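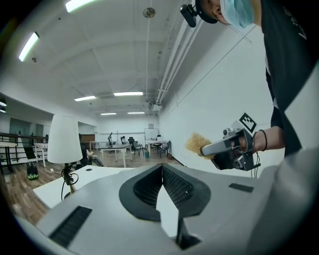 Pakzad Bakery to reopen across the river in November

If you have walked down Station Road in Vamesbridge lately and wondered where the smell of warm bread went, the good news is that it has only moved across the river. Pakzad Bakery, which closed its old shop at the end of the summer when the building was sold, will open again in November at 66 Avell Street, in what used to be the Pandstead feed store (the one with the green double doors that everybody's grandfather seems to have bought chicken wire from).

Owner Parvaneh Heydari has been baking in Vamesbridge for 35 years, first out of a rented church kitchen and then in the Station Road shop, and she told us she had thought long and hard about whether to call it a day when the letter came from the new landlord.

"I sat on it for a week and I didn't even tell my daughter," she said. "Then I went in at four in the morning like always, and the first customer was waiting at the door before I had the lights on, and I thought, well, where is he going to go?"

Her daughter, Mitra Farahani, did find out in the end, and it was she who spotted the feed store while driving home from the dentist in Pandstead. The place had been empty for three years. There was a hole in the roof over the loading bay and a family of starlings living in the office, but the floor was solid and the ceiling was high, and best of all there was room out back for a delivery van to turn around, something the old shop never had. Anyone who ever got stuck behind the flour truck on Station Road will be glad to hear it.

The new shop will sell everything the old one did, including the long flat loaves with sesame on top, the cardamom buns and the walnut cookies that vanish every year in the run-up to the holidays. Heydari says she expects to bake 2,000 loaves a week once things settle down, a good deal more than she could manage before, and there will be a rye bread on the shelves for the first time. That one comes from Hildegard Teuber, who retired from her own bakery in Pandstead two winters ago and has been talked into coming back for a couple of mornings a week.

"I was supposed to be gardening," said Teuber. "But I was up at that hour anyway, and there is only so much you can do to a garden in the dark."

There will also be seating, which regulars have been asking about for as long as we can remember. Heydari has set aside the front corner by the window for 20 chairs and a long table that was built from the feed store's old shelving. Coffee and tea will be served from opening time until two in the afternoon, and soup will be added after the new year if the second stove arrives when it's supposed to.

The oven, for those who worry about such things, is the same one. It was taken apart over the course of a very long day, carried over the bridge in pieces, and put back together by Shahab Rostami, who has looked after it for most of its life and had some firm opinions about how it should travel. He rode along in the truck with the door in his lap, wrapped in a quilt. It's been fired up several times since, and Heydari says it is still hotter on the left side, so the buns will go on the left, as they always have.

Neighbors on Avell Street seem pleased on the whole. Mahsa Bakhtiari, whose shoe repair shop is two doors down, said foot traffic on that side of the river has been thin ever since the post office counter closed, and she is hoping people who come over for a loaf will remember the boots they have been meaning to get resoled. A few residents did raise the matter of early deliveries at last month's town meeting, and the bakery has agreed that no trucks will unload before six. Parking is free along the river wall, and the number 3 bus stops right across the street.

Customers who had punch cards from the old shop should hang on to them, as they will be honored in full, even the very old yellow ones with the misprinted phone number. Holiday orders for walnut cookies can be placed at the counter from opening day, or by leaving a note in the mail slot before then. Please print your name clearly. Heydari says she still has one from last year that she can't read, and if you ordered three boxes and never picked them up, she would love to hear from you.

The shop will be open from seven in the morning until four in the afternoon, and there will be free buns on the first morning until the trays are empty.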